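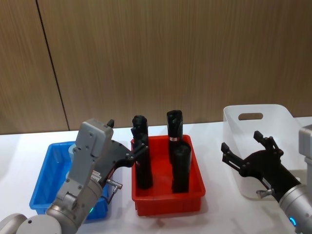
Bandeja azul, bandeja vermelha e uma caixa translúcida. A ordem existe, só não mora comigo.

Março é o mês em que decido arrumar as gavetas da cozinha. Decido todos os anos, com a mesma convicção com que outras pessoas deixam de fumar.

Desta vez comecei pela gaveta dos manuais. Tenho o livro de instruções de uma torradeira Folen que deitei fora há três casas, em 14 línguas, duas das quais suspeito que sejam a mesma. Tenho também a garantia de um aspirador Widmer, com o talão agrafado e já completamente branco. A tinta foi-se embora antes do aspirador, o que me parece uma forma elegante de resolver reclamações.

Depois vieram os cabos. Não vou falar dos cabos.

Na segunda-feira, já irritado, fui à Nustemari comprar divisórias. Há umas de bambu a 279 e umas de plástico a 215, e passei tanto tempo entre umas e outras que um senhor me perguntou onde eram os tapetes de banho. Indiquei-lhe o corredor. Acertei, o que diz muito sobre os meus últimos fins de semana. Trouxe as de plástico e, claro, mais uma lata com tampa, porque estava ao pé da caixa e eu sou fraco.

As divisórias não cabem na gaveta. Falta-lhes um dedo de gaveta, ou sobra-lhes um dedo de divisória, conforme a quem se queira atribuir a culpa. Estão agora em cima do frigorífico, dentro do saco, com o talão ainda legível. Tenho de lá voltar antes que desbote.

Os manuais ficaram todos na lata. O da torradeira também, não vá ela aparecer.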